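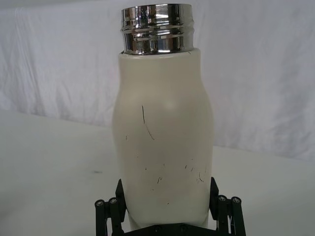
# About us

Hi, I'm Farzad Ghaffari, and I run Peritz, a small evening school for people who want to learn how to repair and reupholster their own chairs. Dining chairs, mostly, with the odd armchair when somebody is feeling brave. I teach the Fusham classes myself and Tianyou Dai teaches the ones at our second room on Lu Street.

I didn't train as an upholsterer. I sold insurance for a long time, and I bought a set of dining chairs at an estate sale with seats so saggy you could feel the stretchers through them. I got a library book, ruined the first two seats, and did a decent job on the third (it's in my kitchen and I still sit on it every morning). After that I couldn't stop. Friends started dropping chairs off, then friends of friends, and my wife very reasonably asked me to find somewhere else to keep them all.

So I rented a room in Fusham and put up a card at the grocery store offering lessons. Five people came to the first one. One of them was Tianyou, who had already taken apart a wing chair at home and brought the whole thing in as a bag of pieces. We got it back together by spring, and by the next fall she was teaching.

## What a class is like

Classes run for eight weeks, one evening a week, and we keep them small enough that you'll never wait long for help. You bring a chair. If you don't have one, tell us when you sign up, because there's always a stack in the back that needs a home!

The first evening is all stripping – tacks, staples, old foam, whatever the last person stuffed in there. Wear clothes you don't care about. I've found hay, horsehair, a rolled-up bath mat and one very old birthday card. Then we go on to webbing and springs, then padding, and the fabric comes last. People always want to start with the fabric and I get it, I do too, but please don't buy any before week three. You'll change your mind once you see how your seat is shaping up.

If your frame is wobbly we'll glue it before anything else happens, and that can eat a whole evening. It's also my favorite part, so I'll probably hover.

## What it costs

The full course is $650. That covers webbing, twine, tacks, padding for one dining chair and the use of all our tools. Fabric is extra and it's up to you how fancy you get. Armchairs need a lot more padding, so we'll price that with you once we've seen the chair.

You can pay in two halves if that's easier. If you have to drop out before the second class, I'll refund you, minus the materials you've used.

## The Simurari shelf

Tianyou started this one and named it after the street she grew up on. It's a shelf of leftover fabric, trim and buttons by the door in Fusham, and students can take what they need and leave what they don't. There's some lovely stuff on it. There's also a lot of brown corduroy, and I would be so happy if somebody took the brown corduroy.

## Finding us

The Fusham room is at 594 Mill Road, up the ramp on the left side of the building. The Lu Street room is at number 51, on the ground floor, with parking in back. Both have a wide door, so even a big armchair will go through without a fight.

New courses start in March and again in the fall. Come by before a class if you'd like to look around or have us look at a chair. I put the kettle on when I get in, and Tianyou usually has cookies.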